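Kinavby Community Boards > Health and Hospitals > Travelling for surgery

Thread: Gallbladder op in the city or wait for the local list?

kekwood_tove
I live out past Kekwood and I've been told my gallbladder should come out. Not an emergency. The local hospital has a surgeon who visits and the wait is long. The other choice is going down to the city, which is 400 km each way, and they could fit me in by March. I'd need someone to drive me home and I'd need to pay for a motel. Has anyone done the city option? What did it cost you all up?
Tove

damgaard_m
Did it two years ago. Motel for 3 nights, fuel, meals for me and my wife. Keep every receipt. The travel assistance form has to be signed by the specialist's office before you leave, and mine wasn't, so I spent weeks chasing it by post. Get it signed at the first appointment.

Nurnlow Nan
I'd wait for the local list. You will want your own bed. I went to the city for a hernia and the drive home was the worst part of the lot, every cattle grid from the turnoff to our gate. Take a pillow to put between you and the seatbelt.

fumiko.k
Disagree with Nan. I waited for the local list, got bumped, and had 2 attacks while I was waiting, one of them at my sister's place at three in the morning. If the city can do it by March and you can manage the money, go.

Nurnlow Nan
Well, that's your experience. Plenty of people wait and have no trouble at all.

fumiko.k
And plenty don't. Tove, ask your GP how they'd rate the risk of waiting. That's a better guide than either of us.

overgaard_s
Money side. If you have private cover, ring the fund and ask for the gap in writing. I was quoted one figure over the phone and the bills came to $2690 once the anaesthetist was added. The anaesthetist bills separately. I did not know that and I was not happy.

damgaard_m
Same here with the anaesthetist. Ask for all the quotes before you book the motel.

kekwood_tove
Thanks everyone. No private cover, so it would be public either way. Mogens, did you stay near the hospital? My daughter can drive but she doesn't like city traffic.

damgaard_m
Yes, the Fogh Motor Inn. Basic and clean, ground floor rooms, and you can walk to the hospital's side entrance. Ask for a room at the back because the trucks start early. Fill up before you get into town as well.

ea_b
Is it keyhole, Tove? Mine was and I was up making toast the next day, but I still couldn't lift the dog food for a good while. Close-up of tissue below. Scroll past if you're squeamish.
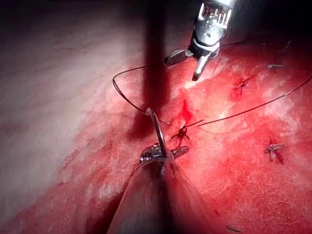 Close-up of the tissue, with the jaws of an instrument at the top.

Nurnlow Nan
I was eating my lunch, Ea.

ea_b
Sorry Nan. I did say to scroll past.

overgaard_s
Doesn't bother me. Back to the question, I'd go to the city too, but I'd stay an extra night after discharge. If something's wrong you want to be five minutes away and not stuck at the Nurnlow roadhouse with no phone signal.

kekwood_tove
Yes, keyhole, as long as all goes to plan. I've got the GP on the phone tomorrow at 9.30 and I'll ask about the risk of waiting and the travel form. Nan, I'm taking the pillow whichever way it goes.

Nurnlow Nan
Good. A firm one, the soft ones slide down.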